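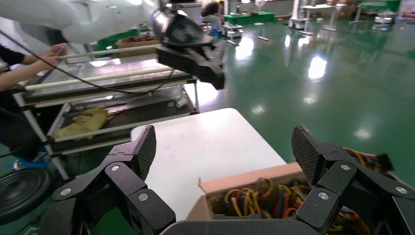

Buenaventura, November

4. Course Project: Two-Arm Handling of Long Parts and Loose Wire

4.1 Setting

The project described in this section was carried out by four students in the final-year robotics course at the Tellska campus. Ekua Appiah and Radymyr Hnatiuk worked on the control code, Meifang Cao on the recordings and labels, and Ilídio Azevedo on the fixtures and the test plan. Tatiana Kubíček taught the course and signed off on each change to the safety limits. The students had used a single arm in the previous term, mostly for placing blocks and cups. For the final project they asked to work with objects that are harder to hold and that do not keep their shape.

Two kinds of objects were chosen. The first was a set of straight white rods, longer than the gripper is wide, which have to be supported near the middle or they tip. The second was loose wire in mixed colors, kept in an open cardboard box. Rods are easy to describe with a position and a direction. Wires are not, and the team wanted both in the same task list so that one control program would have to deal with each of them in turn.

4.2 Workspace

Figure 1 shows the working area from the right gripper. The box of wires is on the white table, close to the right fingertip, and the other gripper is over by the metal cart, where a person holds a rod toward it with both hands. Two more rods are on the cart, one on each shelf. The class referred to the two sides as the wire side and the rod side, and the same names are used in the rest of this section.

Figure 1. View from the right gripper with the fingers open. Box of wires at right, rod held toward the second gripper at left.

The table and the cart were not fixed to the floor. In the first plan Azevedo marked their positions with tape and asked everyone to return them to the marks after each class. This worked for the table. The cart was used by other groups and was often put back at a slightly different angle, so from the second month on the rod task was started by hand: one student presents the rod, the gripper closes on it, and the student lets go once the closing force is steady. The change cost the team part of its original goal, which was to pick rods from the shelf with no help. It also made the task much easier to repeat, and the handover turned out to be worth studying for its own sake.

The floor in the lab is a glossy green epoxy. It reflects the ceiling lights as bright patches that shift in the image when the wrist turns. In early tests the color filter used on the wire side picked up these patches as part of the yellow wires. Cao fixed this by limiting the search to the inside of the box, using the brown edge of the cardboard as a border. No change was made to the lights.

4.3 Fingers and camera

Each finger on the right gripper is a chain of black links that ends in a flat pad with a diamond mesh. The pads were the part of the hardware the students discussed most. On a rod, the mesh gives a firm hold and the rod can be turned a little without slipping. On thin wire, a single strand can lie along one of the grooves and feel to the controller as if nothing is there. Hnatiuk tried covering the pads with a thin rubber sleeve. The sleeve helped with single strands but rolled up at the tip after a few grasps, and the team went back to the bare pads before recording the main set.

The small camera sits at the wrist and looks out along the fingers, so both fingertips are in view when the gripper is open. This has one clear benefit. The program can check where the tips are in the image before each grasp and does not depend only on the joint readings. The drawback is that the fingers hide part of the target during the last stage of the approach. On the wire side the right finger passes over the box and covers some of the strands just when the choice of strand matters most. The team dealt with this in a simple way: the target strand is chosen from the last image taken before the approach, and the choice is not changed after that.

4.4 Tasks

The project covered three tasks.

Rod handover. A student holds a rod level, with both hands, and brings it toward the open gripper. The gripper closes when the rod is between the pads. The attempt counts as a success if the rod stays in place for four seconds after the student lets go.

Rod placement. After a handover, the arm lays the rod along the front edge of the upper shelf of the cart. The attempt counts as a success if the rod is at rest on the shelf when the gripper moves away.

Wire pickup. The gripper reaches into the box and lifts a strand of the color named in the command. It counts as a success if a strand of that color leaves the box. Other strands may come with it. The first version of the rule did not allow this, and under that rule the students recorded so few successes that the results told them very little. The looser rule was adopted with Kubíček's agreement, and all attempts were scored again from the recordings.

4.5 Recording

Each student took turns at three roles: operator, rod holder, and note taker. The note taker wrote down the command, the result, and one line of comment for each attempt. Wrist images were saved together with joint positions and gripper force. In total the group kept 2926 attempts over the term. Of these, 756 were wire pickups and the rest were split between the two rod tasks.

Attempts were dropped only if the recording itself had failed, for example when the camera stopped sending images. Attempts that went wrong for other reasons were kept. Appiah argued for this early on, and the rule was useful later, when the group wanted to know how often the rod holder had let go too soon. If those attempts had been deleted there would have been no way to tell.

The names used for the stored files changed twice during the project. The first scheme used the name of the operator, which the group did not want in the shared set. The second used the task and a running number, but two laptops were used for recording and both started from one. The final scheme adds the name of the laptop. The laptops were called Fandville and Drustesel, and both names can still be found in the notes.

4.6 Observations on the rod tasks

Most of the failed handovers had the same cause. The person holding the rod tended to push it toward the gripper as the fingers closed, and the rod ended up against the inner links instead of the pads. From there it could rotate. The students first tried to solve this in code by moving the arm back a small distance at the moment of closing. This made the rod holders follow the gripper, and the problem got worse. In the end they changed the instruction given to the holder, who is now told to stop before the fingers start to move and to keep both hands still. New holders did 100 practice handovers as a group before their attempts were included.

Where the hands are placed also matters. When the hands are close together, the far end of the rod dips as it is passed over. When they are wide apart, there is space between them for the gripper, but one hand then has to be kept well clear of the arm. Kubíček set a minimum distance between hand and gripper, and the holder was required to wear close-fitting sleeves. The emergency stop was held by the operator at all times and never by the rod holder.

Placement on the shelf failed less often than the group had expected. The shelf has a raised edge like a tray, and a rod released slightly too high would usually settle against it. Azevedo noted that this makes the task look easier than it is, and that the same program on a flat surface would probably let the rod roll. The group did not have time to test this.

4.7 Observations on the wire task

The wire task was harder in every respect. Strands loop over one another, and pulling on one moves the others, so the state of the box after an attempt is different from the state before it. The box was not tidied between attempts. It was shaken at the start of each class and otherwise left as it was.

Color made a clear difference. Yellow and orange strands were found reliably once the search was limited to the box. Dark blue and black were often confused with each other and with the shadow at the bottom of the box. The fingers are also black, and in images where the tip was already over the box the program sometimes marked the edge of the finger as a black strand. Cao added a mask in the shape of each finger, based on the joint readings, and this removed most of these errors.

Strands that stick out over the rim of the box were the easiest to grasp and the hardest to score. A strand hanging over the side can be pinched from outside without the gripper entering the box at all. The students disagreed on whether this should count. It was counted, with a note, and the notes were used to report these attempts separately.

4.8 Use in teaching

The division of roles was kept for the whole term, and in the written reports all four students named it as the part they would keep. Being the rod holder gave the programmers a direct sense of how the arm behaved at close range. Hnatiuk rewrote the closing motion after his first turn in that role, making it slower at the start – a change that had been suggested in class before and had not been taken up.

Less time than planned went into the control code. A large share of the class hours was spent on moving the cart, checking cables, and agreeing on scoring rules. In the next run of the course the scoring rules will be handed out at the start, and the cart will be fixed to the table. The wire task will be kept in its present form, with a second box added for strands that have already been picked.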